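五月，阴，傍晚六点

下午把孩子的玩具理了一遍。拖了快一个月，地上、沙发缝里、浴室的架子上到处都有，昨晚起来倒水又踩到一块积木，脚底到现在还有个印子。今天她爸带她去外婆家，家里安静，正好动手。

先从客厅开始。沙发垫子全掀起来，翻出两支没盖的水彩笔、一只袜子、半块饼干，还有一张超市小票，1362元，是年前囤货那次的，字已经淡了。小票扔掉，袜子扔进洗衣机。水彩笔在纸上划了划，蓝的还能用，绿的不行了。

茶几下面那个抽屉本来是放遥控器和电池的，现在一半是贴纸。她把贴纸贴在电池上，撕不干净，我用湿布擦了一会儿，没擦掉，算了。

客厅收完，把能找到的小玩具都兜在一条旧浴巾里，拎到卧室，倒在床上分。床比地上好，不用一直弯腰。上次在地上分，第二天腰疼得直不起来。

分法跟Peninah学的。Peninah Masanja是楼下的邻居，家里三个孩子，玩具比我们多得多，可每次去都看不出乱。她说不要按颜色分，也不要按买的时间分，就按孩子嘴里叫的名字分。孩子说“吃的”，就放一盒吃的；说“动物”，就放一盒动物。她自己不识几个中文字，盒子上都贴画。我上回按大小分，结果女儿找一样东西要把几个盒子都倒出来，等于没分。

所以今天先分吃的和动物。吃的有玉米、葡萄，动物有小猪。海星犹豫了一下，她一直管它叫“星星”，从来不当动物，最后还是放到动物那边，等她回来自己说。粉色的方块先归到积木里。

收纳盒用的是那个绿色塑料盒，家里本来就有，大小合适，放在床上正好挨着那堆玩具。
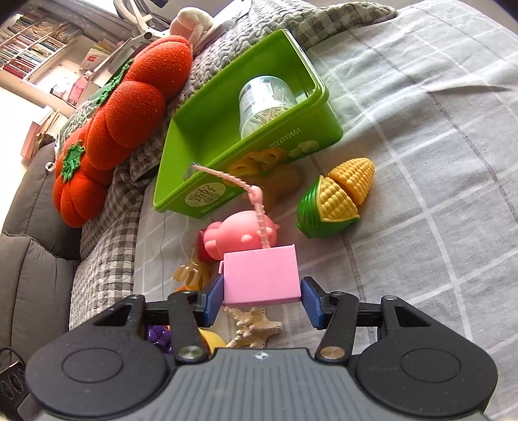
小孩的玩具要不要每次玩完都分类收好？

平时不用。每天晚上统统装进一个大盒子，保证地上没有就行，分类隔一两个月做一次。三四岁的孩子能做到“放回盒子”，做不到“放回哪个盒子”，天天要求分类，最后都是大人在收。

这是我自己试下来的结论，写在这里，免得过几个月又忘了，又去买一堆带格子的抽屉。去年在Pelkonen买过一个多层的架子，说明书上写每层承重多少多少，看着很好。装了一晚上，螺丝还少一颗，打电话去补，等了两个星期。结果她把架子当梯子爬，只好搬到阳台放花盆。现在上面是两盆薄荷和一盆快死的绿萝。

接着说今天的。动物分完了，吃的也分完了，剩下一堆说不上是什么的。有的是从别的玩具上掉下来的零件，有的是生日会上别人送的小礼物袋里的。这些我单独装了一个信封，写上“待定”，放在书架最上面。到夏天她还没问起，就处理掉。去年也有过这么一个信封，她一次都没问，可我自己舍不得，又倒回去了。今年不倒了。

积木是最费时间的。Erora那套买来的时候说是130块，今天没有数，也不打算数。我只把有牙印的挑出来洗。洗的办法是温水加一点洗洁精，用旧牙刷刷缝，冲干净，铺在毛巾上晾。里面能进水的那种不能泡，去年有只鸭子泡过以后一捏就喷黑水，后来扔了，她哭了一个下午。

棉签也顺便归了位。家里的棉签不知道为什么总是东一点西一点，浴室有，床头有，包里也有。我打算以后一律用带盖的罐子装，放高处，她够不着。上次她拿棉签蘸酸奶画画，用掉了大半包。

四点多停下来吃了点东西，中午剩的面，热了一下，坨了。一边吃一边看手机，Pladard在打折，一套儿童书桌椅要3316元，减完还是贵，关掉了。她现在写字都趴在床上，给她桌子也未必用。再等一年看看。

吃完继续。床上清空以后顺手换了床单，换下来的抖了抖，抖出几粒米和一颗小珠子。珠子不知道是哪件东西上的，也放进“待定”。洗衣机里已经有袜子，就一起洗了，用的标准程序，五十多分钟。

换床单的时候发现床垫靠墙那一侧有一小块霉点。这面墙外面是北边，每年梅雨前后都返潮。用酒精擦了两遍，把床往外拉了一掌宽，让它透气。除湿机明天拿出来，滤网要先洗。Anisus那台用了四年，声音越来越响，去年问过修，师傅说换电机不划算，让我买新的。先用着。

卧室弄完五点一刻。最后是玩具归位：吃的和动物放在她床脚，蹲下就能拿到；积木放客厅电视柜左边；拼图放高一层，要玩得叫大人拿。拼图缺了两块，盒子上用铅笔记了一下，缺的是天空那一角。

图书没有动，下次再说。有几本是图书馆借的，封底有条码，要记得月底还，上回晚了三天。

给她爸发了消息，让他们吃过晚饭再回来。他回说外婆又给买了玩具，是一套过家家用的锅碗。我问大不大，他没回。

晚上要做的事：晾床单，收积木，把两袋不要的拿到楼下。旧衣回收箱旁边现在也收玩具，但不要毛绒的，毛绒的还得另外想办法，问问Peninah要不要。上个月给孩子的开销一共2000元出头，这个月想少一点，玩具先不买了，凉鞋得买，去年那双脚趾已经顶到头。

六点二十，洗衣机响了，去晾床单。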